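Shape-Sorter Boards: Notes on Fit, Foam and Finish

The April round of work on the foam sorter board is complete, and the drawings for the second cut are with Haditz. Members who build or maintain sorting sets have asked for the working details. They are set out below.

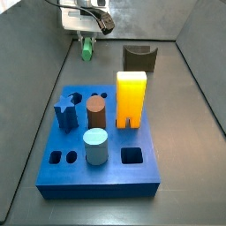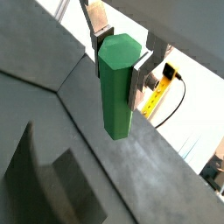
The board follows the Hinden pattern: a thick slab of closed-cell foam, cut through with shaped openings, with solid pieces that stand upright in them. Foam was chosen over wood for two properties. It is quiet when a piece is dropped in, and it gives slightly at the edge of the opening, so a piece that is a little off vertical will still enter. The second property is also the main source of trouble. An opening that gives on entry will grip on removal, and a tight piece lifts the whole board with it.

Clearance. The first cut allowed 1 mm all around each opening. This was adequate for the cylinders and too tight for anything with corners. The second cut allows 2 mm for the cornered shapes and leaves the cylinders unchanged. Clearance beyond that is not recommended. The piece leans, and the user can no longer tell by feel whether it has seated.

Rotation. A cylinder goes in at any angle. A regular hexagonal prism has 6 positions that fit, and the most it can be out of line is 30 degrees. A five-pointed star can be out by as much as 36 degrees, and its points catch on the foam well before that. For a new user, the order of difficulty is cylinder, hexagon, star, then rectangular block. The Mac an tSaoi guide places the star last. Our users found the rectangle slower, mainly on account of its having only two correct positions, and we have kept our own order.

Corner treatment. Sharp internal corners in foam tear. Each internal corner on the second cut is relieved with a small radius, and the matching edge of the piece is eased with fine abrasive paper. Ease the piece first, test it, and only then touch the board. Material removed from foam cannot be put back, and filler does not hold.

Color. A piece close in color to the board is harder to find at a glance. This is useful in an advanced set and a nuisance in a beginner's set. Where a set is intended for users with low vision, keep every piece well away from the board color and avoid two blues side by side. Matte paint is preferred throughout. Gloss finishes stick in foam during warm weather.

Cleaning. Wipe the board with a damp cloth and mild soap. Stand it on edge to dry, with the openings clear. Do not store pieces in the board for long periods, as the foam takes a set around them and the fit changes. A board left loaded over one winter at Urkden needed two openings recut.

Thickness. The drawings call for a 38 mm slab. Thinner stock is cheaper and easier to cut, but tall pieces tip. Those using thinner stock should bond it to a rigid base and leave the adhesive overnight before cutting.

Ten sets of templates will be available once the second cut has been checked. Requests should go to Lorcan Nic Giolla, stating the slab thickness and whether the star is required. Templates are supplied on card and should be traced with the printed side up.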